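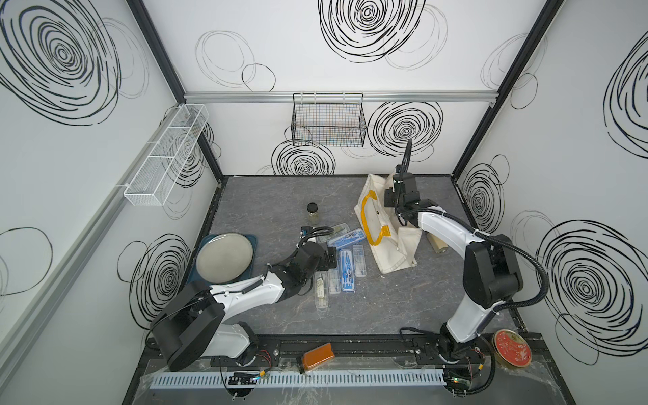
Stock sync from Clerkell to the till stops part way through and leaves the rest of the list untouched. No error on screen, the progress bar goes to the end and says "Complete". I only noticed when the evening totals for Flavby didn't match the stock sheet. Locations in our setup are named after whatever is there, so the black wire mesh basket hanging off the rail is BASKET-RAIL, and it was the items under that location that first came up wrong. They showed in Clerkell with the right quantities and on the till with zero. Moving one of them to a different location and syncing again made no difference.

**Reported by:** Sólveig Gunnlaugsson
**Product:** Clerkell desktop, with Akbulut till connector
**Priority:** normal -- we can still sell, but every quantity has to be checked by hand

### What I tried before opening this

- Restarted the till and the back office PC.
- Signed out of Clerkell and back in.
- Ran the sync by hand from Tools > Connectors > Sync now. Same result.
- Deleted one bad item on the till and let the sync recreate it. It did not come back.
- Turned off the overnight backup in case the two were clashing. Turned it on again afterwards.

Exported both lists and compared them in a spreadsheet. There are 28 items in Clerkell which are missing or zero on the till. All of them sort near the bottom if you order by item number, which may or may not mean something.

### Reply from support (Dagný Bergmann)

Thanks for the export, that saved a step. Could you check the following:

1. Connector version, under Help > About connectors.
2. Whether any of the affected items have a blank unit field.
3. Whether "Send in batches" is ticked.

Please don't clear the till database yet. It will wipe the price overrides and they can't be got back from our side.

### Reply

Connector is the one that came with the last installer, it just says "current". "Send in batches" is not ticked. I don't remember it ever being ticked.

Units are a mess. The compass sets are entered as "each", "case" and in one place "set", all for the same sort of thing. Dried herbs are in grams on some lines and "bottle" on others. None are blank though. I have tidied up the stationery and the herbs so they match and synced again, no change to the missing items.
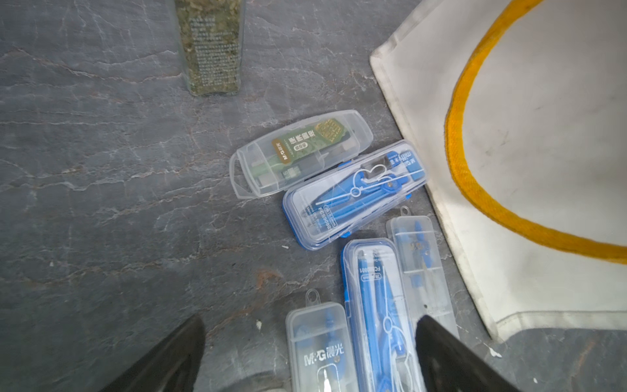
*Compass sets in clear cases, with the bottle of dried herbs. Now "case" and "bottle" throughout.*

### Reply from support (Dagný Bergmann)

The units are not causing it, but leave them tidy, mixed units do upset the monthly report.

I think this is the row limit. Without batches the connector sends everything in one go and the till accepts 1000 rows. Anything after that is dropped, and the till still answers with a success code, so Clerkell reports "Complete". Old items marked as discontinued count towards the limit too. Please tick "Send in batches", set the size to 500, save, close Clerkell fully (check the tray icon has gone) and run one manual sync.

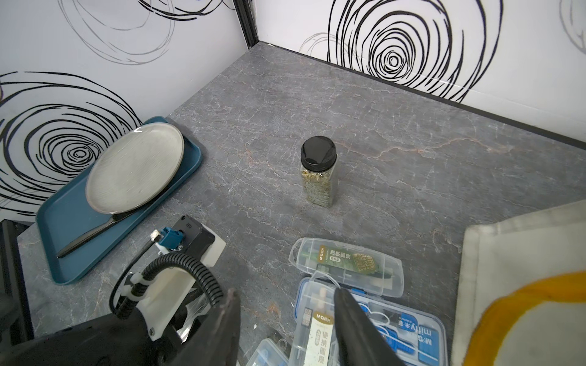
**Breltinside, 2/21/21**

Done as above. First attempt failed with "connector busy" -- the tray icon was still there. Ended it from Task Manager and tried again. The sync took eight minutes, far longer than before, and the missing items are now on the till. Spot checked three lines against the sheet, including the dried herbs in the clear jar with the black lid, and the quantities agree.

Two things left over:

- The price override on one line has gone back to the list price. I have typed it in again.
- The batch size box goes back to empty when the settings window is reopened. The sync log still says 500, so I assume it is only the display.

Please keep the ticket open until the overnight sync has run by itself.

### Reply from support (Dagný Bergmann)

The empty box is a known display fault and is on the list for the May release. Status set to "Waiting -- customer to confirm".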